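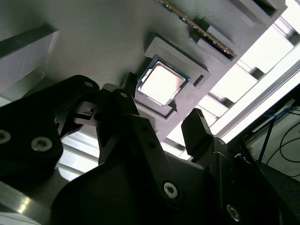 Bench Tips From the Flindley Open Day

Flindley opened its assembly shop in Wustulport to the public on May 22, 2026. The shop builds and tests robot stations that handle computer parts, and for 90 minutes visitors could stand at the benches and watch the arms work. I went because I repair old desktops at home and wanted to see how someone else sets up for the same kind of job.

Most of what I brought home applies to a bench with no robot on it. The tips follow, in the order I wrote them down.

Give every part a seat

At the station I watched longest, the processor sat in a raised square cradle and the memory module in a channel between gray blocks. Both were on the same plate. The person running the station said the arm has to find a part in the same spot each time, and that most of the setup work goes into the plate.

At home I used to lay parts on a towel. They slid, and I once leaned on a stick of memory. Now I use a scrap board with shallow pockets. If you have a 3D printer you can make a proper tray in an evening. If you don't, cut the pockets from foam board and glue it to a flat base. For bare electronics, cover the foam with an antistatic sheet or keep the parts in their antistatic bags until you need them.

A few things to watch when making a tray:

Leave a little slack. A pocket cut exactly to size grips the part and you end up prying it out.

Slope the top edges of the pocket walls. The part slides down into place even when you come in slightly crooked.

Leave room for fingers on two sides. The gripper comes in with one finger on each side of the part, and a hand works much the same way.

Mark which way the part faces. Processors have a corner mark. Put a matching dot on the tray.

Hold parts by the edges

The arms at the open day were set to take hold from the sides. Do the same with your hands. Keep off the gold contacts on a memory module and off the pins or pads of a processor. If you do touch the contacts, wipe them with a lint-free cloth and a little isopropyl alcohol and let them dry before the module goes in.

Squeeze less than you think you need to. One of the demonstrators had visitors pick up a dried pea with the gripper, using a hand control, and then pick up a battery. Most people crushed the pea. I did.

Fix the work down before you start

Every plate and case I saw was kept from sliding. A robot can't notice that the case has crept sideways and go after it. You can, but you will do it with a screwdriver in one hand and the other hand in the wrong place.

For a computer case on its side, a rubber shelf liner is enough. For a bare board, use a tray with a lip, or two strips of wood clamped to the bench to make a corner you can push the board against. Don't clamp the board itself.

Check your light from where you work

Large windows make a bench pleasant and also cause trouble. A bright window behind the work puts the near side of everything in shade, and a metal surface throws glare back at you. The shop people said glare bothers their cameras as much as it bothers eyes.

Turn the bench so the window is to one side. Add a lamp with a diffuser on the other side. A sheet of baking parchment clipped well clear of an LED lamp works. Keep it away from any bulb that gets hot. To test the setup, put a shiny metal lid where the part will be and move your head around. If you lose the edge of the lid in the glare, shift the lamp.

Clear the way in

The second station had an open case instead of a flat plate, and the tool had to get past the power supply and the drive bracket to reach the tray. It came down more slowly there. The demonstrator had run the path several times with nothing in the gripper before letting it carry a part. 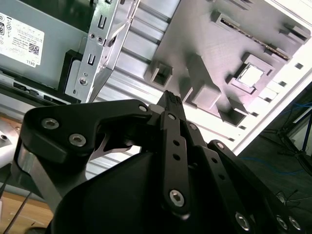
Try an empty run yourself before fitting anything in a tight case. Put your hand in where it needs to go, with the tool but without the part, and see what you bump. Cables are usually the problem. Tie them back with a strip of hook-and-loop tape and take the tape off when you finish. If a bracket is in the way and comes out with a couple of screws, take it out. It's faster than working around it.

Unplug the power cord first, every time. Press the power button once after unplugging. Never open the power supply itself, even when it has been off for a while.

Keep cables off the floor path

Stations need network and power lines, and so does a home bench. Run them along the back or the underside of the bench. Leave a loop wherever something moves so the plug doesn't take the strain. On the floor, use a cable cover or keep the run against the wall. I had to step over my own extension cord for years and finally stapled up a row of cable clips after the visit. The job took less time than making coffee.

Sort screws as they come out

Flindley sells visitors a molded parts tray called the Nunorent, with 18 cups and a lid. I bought one and it is fine. A muffin tin or an egg carton does the same work. What matters is filling it in order. The first screws out go in the first cup, the next ones in the second, and you go backward when you close up. Put a paper label in a cup if you plan to leave the job overnight.

Check screws on tools, too. The people at the Žukauskas table, who service grippers and small arms for other shops, said they mark each tightened screw with a line of paint that runs onto the metal next to it. When the line no longer matches up, the screw has turned. I have done this on my drill press and on the hinges of the bench vise cover. Nail polish holds up well enough.

Write down what went wrong

There was a clipboard at each station. Each dropped or crooked part got a line, with the time and what the operator changed afterward. One sheet had the total to date at the bottom, 526 attempts, with the misses circled. They change one thing, run it again, and write down the result.

I keep a notebook on a string by the bench now. Machine, date, what I took out, what went back, what didn't work. It has already saved me from ordering the same wrong fan twice.

If you want to go

The next open day is planned for July. Entry is limited to 200 people and you sign up at the shop's front desk or by phone. Closed shoes are required. Tie back long hair and leave scarves in the car. You stay behind the yellow line while an arm is running, and children need an adult with them.

Go to the stations first and the sales table last. The operators have more time for questions early on, and they are happy to talk about trays. Bring a pencil. The handouts cover the machines but leave out the bench setup, so you'll want to take your own notes on that. Parking is behind the building, and the side door by the loading dock is the one they use for visitors.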